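This site uses cookies to remember your reading preferences. Accept / Manage

Search the archive: all lists, this list, by sender

Subject: Re: small boxes, packing them so they arrive square
List: Flernero parcel swap

Hi all,

Sanna wrote on Wednesday:

> I've been in the swap for 2 rounds now and both times my parcel got
> there with the corners mashed. Nothing broken inside, but it looked
> sad and I'd like to do better in July. I use whatever box is in the
> closet, usually too big, and fill it up with newspaper. Does anyone
> have a method? Also, what do people wrap soft things in? I have a
> scarf to send and a little ceramic dish and I don't know if they can
> go together. And where does the label go, top or side? Mine is always
> half over the seam.

Oh, I love this question, and I'm so glad somebody asked it before July instead of after! Small boxes are my favorite part of the whole swap (I know, I know, the gifts are supposed to be the favorite part).

First, the box. Go smaller than you think. Newspaper squashes down over a couple of days of being bumped around, and then you've got a hollow box, and a hollow box gets its corners pushed in. I've been reusing little brown mailers and they are so much sturdier than the big thin ones. Before I fill one I press on each corner with my thumb. If it gives, it goes in the recycling.

Then clear the table. I mean it! I used to pack on the end of the kitchen counter with the mail and the toast crumbs, and I was forever losing the scissors. Now the box gets the middle of the table and the soft stuff goes out to the sides where I can grab it. Having it spread out means I can look at a thing and think, would that go around the dish or under it?

Small box in the middle, something orange-red and bunchy to the left, something flat and pink to the right:

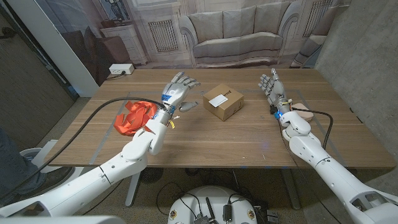
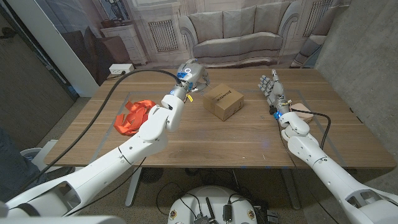

On to the scarf and the dish. Yes, they can absolutely travel together, and the scarf will do a better job than newspaper. Put the dish in a paper bag first so the glaze doesn't catch on the knit, then roll it up in the scarf the long way, tuck the ends in, and set the bundle in on its side. Dishes do better standing on edge than lying flat. My mother shipped plates that way her whole life and I only started doing it last year, after Jullska sent me two saucers packed like records in a crate and they came through beautifully.

Now shake it. Tape it shut with one little piece, hold it by your ear and give it a real shake. If you hear or feel anything move, open it up and add more. I keep a grocery bag of odds and ends just for this: old T-shirt sleeves, a cut-up bath mat, the foam sheets that come between things. Sock with no partner? Into the bag.

Tape: one strip down the seam, and let it run a good three fingers down each end. Then one across each short edge. You don't need to mummify it. I did mummify one for Juselach, and the poor person at the other end needed a bread knife.

Labels. Pick your biggest flat side and keep the whole thing on that side, away from the seam if you can. If the box is so small that the label only fits over the seam, tape the box first and stick the label on after, so a person can slit the end without tearing the address. And cross out every old barcode with a fat marker. I had a parcel go back to its first sender over that, and it took 20 days to get it all sorted out.

One last thing, and this one's just for fun. Write the contents on a slip of paper with both addresses and put it inside on top. I started doing that after reading list message 166 (still in the archive, go find it, it's wonderful) and people have told me they keep the slips! I have a drawer of them myself.

Sanna, if you want, bring your box to the next meetup before you seal it and we can try the shake test together. I'll bring the odds and ends bag. I have way too much in it right now anyway.

Happy packing,
Theda Heitmann

Recent on this list
Re: July swap, who still needs a partner?
Tape that peels off in the cold
Message 397: tissue paper, free to a good home
Re: Re: padded envelopes, yes or no
Can jam go in the mail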